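# Laying a Table: Notes for Week 5

Hospitality Basics, Arnthorpe Evening School. Bring these back next time; I am not printing them twice.
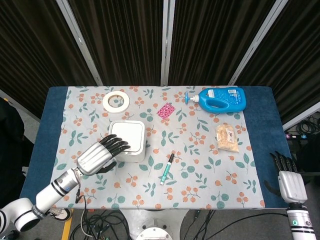
We start with the cloth, as everybody notices the cloth and then forgets it the moment soup arrives. The word you need tonight is **drop**: how far the fabric hangs below the tabletop. For an ordinary supper, 12 inches will do. Less and it looks like the cloth shrank. Much more and your guests will be wearing it.

To find your size, measure the tabletop and add the drop twice, once for each side. An 80-inch table with a 12-inch drop wants a cloth 104 inches long. Shops sell 106, so buy the 106 and iron it well. Neema Urio asked last time whether she could just trim the extra. She can, if she also likes hemming.

## Layers

Two cloths on one table is an old trick. The bottom one is plain and goes to the full drop. The top one can be smaller, patterned, and easier to wash, so the gravy lands on that.

- Put the quiet color underneath.
- Center the top cloth by its fold lines before you press them out.
- Check the borders from a standing position, then from a chair. They will disagree. Believe the chair.

Honeylyn Belmonte uses a felt pad under everything, and I've come around to it. Plates stop clattering, and the cloth stays where you left it. Old blankets also work – shave off the fuzz first.

## Creases

Iron slightly damp, wrong side up, and roll the cloth on a cardboard tube. Folding it into a neat square puts back every line you just removed. I did this for years and considered myself organized.

## Stains

1. Blot. Rubbing makes a small stain into a large, pale one.
2. Cold water for egg or milk.
3. Wax: let it harden, lift it with a dull knife, then press between paper towels with a warm iron.
4. Turmeric: move the bread basket over it.

## For next time

Measure one table at home and work out three drops for it. Arnel Barredo, a round table counts, but you use the diameter. Napkins are next, including the swan, which I will teach once and under protest.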